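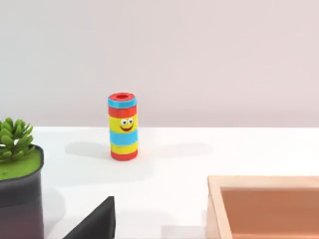 Red cap, googly eyes, big grin: a face for the end of the season.

Let us keep the final siren

Every January, when there is no proper football to argue about, somebody proposes to fix how football ends. This year it is the turn of the league office, which has sent the clubs a paper suggesting that drawn finals be settled by a shoot-out. Five kicks each from 30 metres, straight in front, one player at a time, and the loser goes home. The paper runs to 17 pages and uses the word "theatre" on most of them.

I have supported Nakbridge long enough to be suspicious of theatre. We have had a good deal of it over the years and I can't remember enjoying any.

The case for the change goes like this. Last year's preliminary final between Nakbridge and Itholm finished level. Extra time was played, finished level as well, and more extra time followed. By the end the players were moving like men looking for their glasses. Itholm got a behind from a kick that bounced four times, and that was that. The crowd, officially 2,094, was a fair bit smaller by then, as the last train to Itholm doesn't wait for football. Two of our midfielders missed the start of the next pre-season with hamstrings, and the league has decided this must never happen again.

I was there, on the Gravell side, behind a pillar I have stood behind since they put the roof on. It was the best evening I've had at the ground. We lost, and I was miserable until about Easter, and I would take the same evening again over any comfortable win you care to offer me.

What I can't make the league understand, and I have written to them, is that those tired legs were the match. Itholm had used their bench badly and we had used ours worse. Our ruckman had been carrying a knock since the second quarter and should have been given a rest in the third, when we were two goals up and feeling clever. All of that came due in extra time. Every lazy decision from the afternoon turned up and asked to be paid. A shoot-out would have wiped the bill and handed the thing to whoever had a decent left boot and slept well.

Kicking for goal from 30 metres in front with nobody on the mark is a skill, I grant you. So is parking. We don't settle finals with it because the game we've all paid to see is made of other things: tackling, running, shouting at a teammate who has gone to the wrong man, getting up again when you would sooner stay down. My whole objection to the shoot-out is that it takes a sport played by eighteen people at a time and finishes it with one, while the other seventeen stand in a line with their arms round each other looking like a wedding photo.

The supporters of the idea say that other sports do it. They do, and their fans have spent decades complaining about it, and entire countries have developed a sort of national flinch. I don't see why we should import the flinch. We have plenty of our own. Nakbridge people of a certain age still can't hear the word "wind" without going quiet.

Then there is the matter of sponsorship, which the paper leaves until an appendix, where it was presumably hoped I wouldn't look. The shoot-out would have a name. It would be the Karamanlidis Shoot-Out, after the tile and bathroom people who already have the scoreboard, the boundary fence and the back of the umpires' shorts. I have nothing against Karamanlidis. They did our downstairs loo and the grout has held up very well. But once a thing has a sponsor it has to happen, or what is the sponsor paying for? You can't sell a business the rights to an event that turns up once in a decade. Give it two seasons and we'd have a shoot-out at half-time, then one before the match, then a junior one with a mascot.

I'm told player welfare is the real concern, and here I have to be a bit careful, because it's a fair point and I would like to be thought of as a fair person. Hamstrings matter. These are part-timers in the main, with vans to load come the morning. If the league is worried about them, though, it might look at a fixture list that had us playing three away games in a fortnight in the wettest part of the year, or at the surface at Gravell, which by August has the give of a car park at one end and the give of a trifle at the other. Neither of those gets 17 pages. Extra time in a final comes along very rarely. The trifle is there every other week.

And if extra time really must be capped, there are sensible ways of doing it that leave the football as football. Play one period, and if it's still level, the next score wins. Everyone stays on the field and everyone is still tackling. Or allow a couple of extra players on the bench for finals, so that the tired ones can be swapped for the merely nervous. Or go back to what we used to do, which was to send everybody home and play the whole thing again the week after. People hated the replay. I was very fond of it. It was inconvenient and it wrecked several holidays, including one of ours, and for seven days the whole town talked of nothing else. The butcher had a chart. I've never understood why a draw was considered a failure of the system when it was the only result that let you keep hoping on the way home.

My neighbour, an Itholm supporter and otherwise a reasonable woman, thinks I'm being sentimental. She points out that her lot would probably have won the shoot-out too, their full-forward being the only man in the league who enjoys a set shot, and so I'd have lost either way and been home in time for supper. She may be right about that. I'm still glad I missed supper.

The clubs vote on it next month. Supporters can send in their views on a form, which allows 112 words. I've used all of mine, and gone on to the back.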